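Bornon Tabletop Tasks - README

Maintained by Sawsan Boutros and Ferhat Keskin, Vurnville
Last edited Sun 5 January

Contents
1. Summary
2. Objects
3. Surface and surroundings
4. Stills
5. Task sheets
6. Notes fields
7. Known problems
8. Contact

1. Summary

Bornon is a set of short recordings of small household jobs done on one wood-grain tabletop: weighing, setting a plant pot in place, moving bowls and boxes, wiping down. The release has 1276 recordings under 74 task sheets. Each recording has a task sheet number, a start layout, an end layout and a free-text note. Layouts are lists of objects with a coarse position (front, middle, rear; left, center, right).

The README covers the objects and the table. File formats and the loader are in FORMATS.txt and are not repeated.

2. Objects

Objects are listed in objects.csv with a short name, a color and a class. The classes are container, decor, food packaging, measuring and cleaning. Short names are fixed. Color words are the ones the annotators agreed on before labeling began, so "peach" is used for everything in that range and "pink" is kept for flowers.

The scale is classed as measuring. It displays grams and its reading is not logged; if a task sheet needs a weight, the annotator types it into the note. Containers put on the scale are listed as separate objects in the layout, with the relation "on".

Vases and pots that hold an arrangement are listed as a single object with the arrangement included. Individual stems are not annotated. Loose leaves or petals on the table are listed as debris.

Boxes are labeled by color and shape only. Product text was left out of objects.csv on purpose - several boxes were replaced with a different product of the same size between rounds.

3. Surface and surroundings

The table has side walls and a back wall in a pale, matte color. Position words are given as seen from the front rail. "Rear" means the third of the table next to the back wall.

Lighting was not held constant. The wood grain reads reddish in some recordings and closer to orange or dark brown in others, and no color correction was applied. Do not use the tabletop as a color reference.

Debris is part of the data. Soil, crumbs and flecks of paper were left in place unless the task sheet calls for cleaning. The start layout has a debris field with the values none, light and heavy. Light means flecks that a single pass with a cloth would collect.

4. Stills
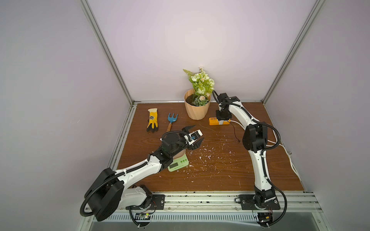
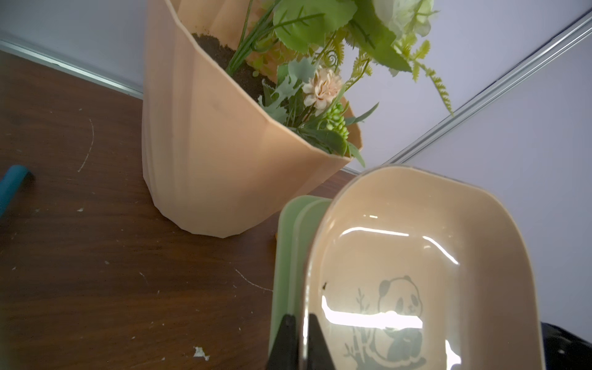
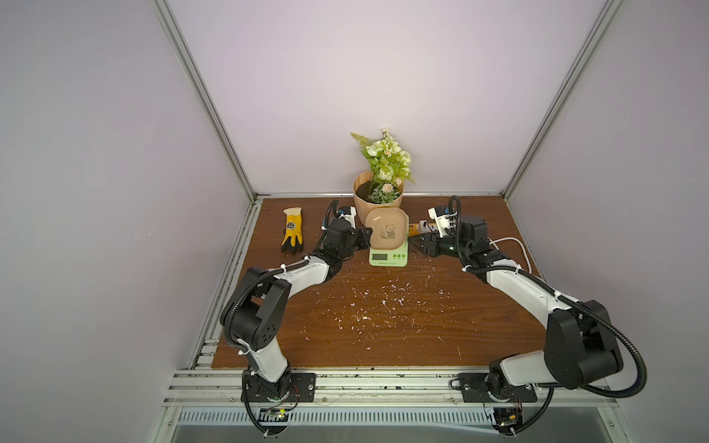

The stills folder holds 275 images in total. File numbering follows the order in which they were exported and says nothing about order within a recording. For time order use index.csv.

5. Task sheets

A task sheet is one page: title, start layout, steps, end layout. Steps are written as plain instructions with one object each. Sheets 1 to 40 involve a single container. Sheets 41 to 74 combine two or more objects, and most of these were written by Tamsin Baxter after the first round.

Typical titles:
Weigh the small container
Turn the box label side up
Move the bowl next to the vase
Put the plant pot at the rear, center
Clear flecks from the middle of the table

An end layout is considered reached when every listed object is in its zone and upright. Boxes may lie flat. A vase that has been turned in place still counts, as the layouts have no field for rotation.

6. Notes fields

Notes were typed during review and have been lightly edited for spelling. Common abbreviations:
SP - soil spilled
LD - lid dropped
OZ - object outside its zone
RS - restarted from start layout

SP is used for any amount. Reviewers did not agree on a threshold, and the early notes that say "a bit" or "a lot" were kept as written.

7. Known problems

Seven recordings have a start layout copied from the wrong sheet. They are flagged in index.csv with layout_ok = 0.

The classes "bowl" and "small container" overlap. Aleksandra Czarnecka relabeled sheets 12 to 19 and the rest are pending. If the difference matters, merge the two.

The debris field is missing for the first two sheets. Missing is not the same as none.

In cluttered layouts, low objects are often hidden behind taller ones. The layout lists them anyway, since it was filled in at the table and not from the images.

8. Contact

Corrections to layouts or object names go to Ferhat Keskin. Please give the sheet number and the recording number - a still number alone is hard to trace. Questions about reuse go to Róisín Keane at Cosgrove. The earlier Harnano object list uses different short names, and a mapping is in legacy_names.csv.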